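From: Olga Rebelo
To: bench-arms list
Subject: Re: [bench-arms] Draft 3 of the soil handling rules

Replies inline. I cut the parts we already agree on.

> Section 2 says the base must be "fixed to a rigid surface."
> Does a heavy object count as fixed? Half the small arms I
> know of are standing on whatever was nearby. Also, the
> keep-out distance in section 4 is measured from the base,
> and I think it should be measured from the tool tip at
> full stretch.

Agreed on section 4. I'll change it to the tool tip, with the scoop fitted. A scoop adds reach and the joint limits in the config file don't know about it.

On section 2, I'd like to split the rule in two. Raising the base is fine and often needed, so the forearm can clear the rim of the tray. What the arm stands on is a separate question. Two views of a dig for comparison:

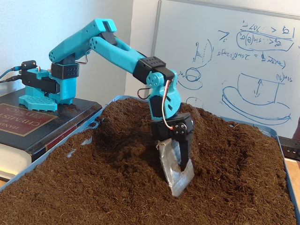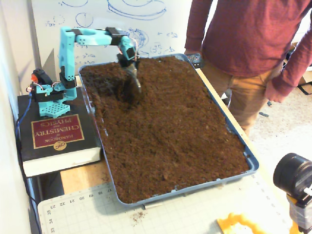
Proposed text for draft 4:

1. Base. A riser is allowed. The arm must be clamped or screwed to the riser, and the riser to the bench. Weight alone does not count as fixing. Try it by hand before power goes on.

2. Tray. Keep the soil below the rim. Heaped soil gets pushed over the edge on the first few passes. Put a mat under the tray and brush it off between runs.

3. Cables. Leave enough slack at the wrist for the full range of motion, but no loop that can touch the soil or catch on the rim. Bare boards stay off the bench on the digging side.

4. People. Anyone standing within reach of the tool keeps both hands away from the tray while the servos are powered. One person has the stop and says so out loud.

5. Force. Set the servo torque limit to the lowest value that still moves the scoop. Stop if the base lifts or shifts at all.

6. Log. Note the scoop type, the soil and the number of passes. Grimov wants a check of the wrist screws every 3000 passes, and I have put that in as a "should."

Still open: whether foil-covered scoops need their own line. Vieira's group says yes, in case bits end up in the soil. I have no strong view.

Comments by the end of August, please.

Olga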